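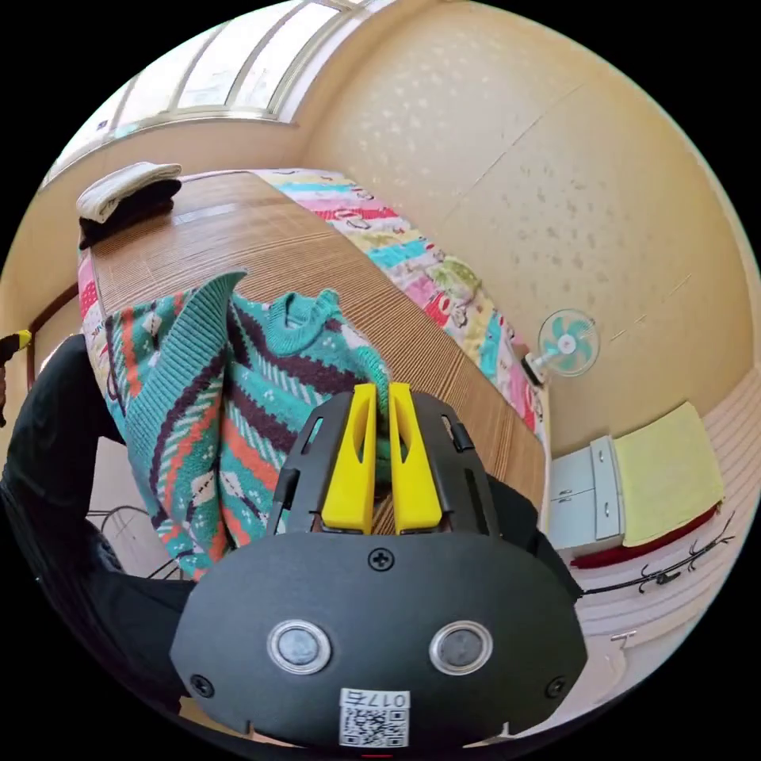

Page last changed: August, 3:40 p.m.

Guest Room, Jukberg House: Sorting the Knitwear

Nélida Bravo and I cleared out the guest room before the cousins came to stay. Everything went onto the bed first, then into piles to keep, mend or give away. The notes are below.

The sweater
Teal, with slanted bands of dark purple-brown, orange-red and cream and small geometric motifs. The neckline is ribbed and also teal. Fiorella D'Amico gave it to us when she moved to Civau. It is in the keep pile. Wash by hand, dry flat.

The mat
Bamboo-style, tan and brown. We put it on the bed for the summer and roll it up again when the nights get cold. It covers most of the quilt.

The quilt
Patchwork in stripes of pink, red, turquoise, yellow and white, with little cartoon-like figures. It stays on this bed all year. Two seams need mending.

The far end of the bed
Folded black clothing with a white towel on top. The black things go to Dwynwen Eynon, who asked for them. The towel goes back to the bathroom shelf.

The window
Good daylight on that side of the room, so we did the sorting there. The curtains are at the cleaner's until the end of the month.

Still to do: 11 hangers to return to the hall closet, and three boxes to label.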